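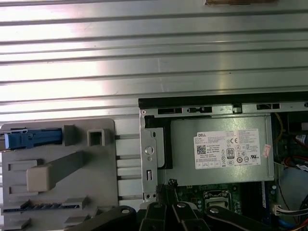 Figure 7.1 A desktop tower with its side open. The power supply, with its white DELL label, sits in the metal chassis; part of the green motherboard shows below it.

Chapter 7
Inside the Tower

Most people use a desktop computer for years without once looking inside it. What a pity! Take the side off and you find a small, well-planned town, with its own power station, its main roads and its storage sheds, and nearly all of it can be understood by anyone willing to spend an afternoon with a screwdriver and this chapter.

We begin with the power supply, partly for the sake of safety and partly for the sake of order. Every other component in the case depends on it. It takes the alternating current from the wall and turns it into the low, steady direct voltages that the motherboard and drives need. Find the label first. On the unit in Figure 7.1 you can pick out the maker's name, a CE mark, a row of certification symbols and an 80 PLUS logo, the last of which tells you that the unit has been tested for how much power it wastes as heat. Learning to read a label like this is a real pleasure once the symbols start to mean something, and Section 7.2 goes through them one by one.

From the power supply we follow the wires. Colour is a great help here - in the older wiring scheme used throughout this book, yellow carries 12 volts, red carries 5 volts and black is ground - but colour is never proof, and you will check each line with a meter in Exercise 7.4.

Next comes the motherboard, and with it the processor socket. The socket in the figure has a silver retention frame, and the blue memory slot area lies to its right. Section 7.5 deals with fitting memory, a job that takes two minutes and still gives most students a small thrill the first time the machine starts up again.

Last of all we look at the drive bays. These are often moulded plastic, full of slots, tabs and latches, and they deserve more attention than they usually get. Look at a bay closely before you pull at anything. Somebody worked hard to make it come apart without tools, and the blue latch is a good place to start looking.

Before you open a case
Shut the computer down and unplug it at the wall. Hold the power button in for a few seconds. Put on your wrist strap. Never open the power supply itself, even when it is unplugged, as parts inside can hold a dangerous charge.

Words to learn in this chapter
chassis, direct current, drive bay, ground, motherboard, power supply unit, rail, socket

The bench notes in Sections 7.3 and 7.6 were written by Elif Naz Toprak and Uwe Brandes, and their wiring tables were last checked on 6/8/22.

7.1 What the power supply does
Pick up a spare power supply, if your workshop has one, and feel how heavy it is for its size.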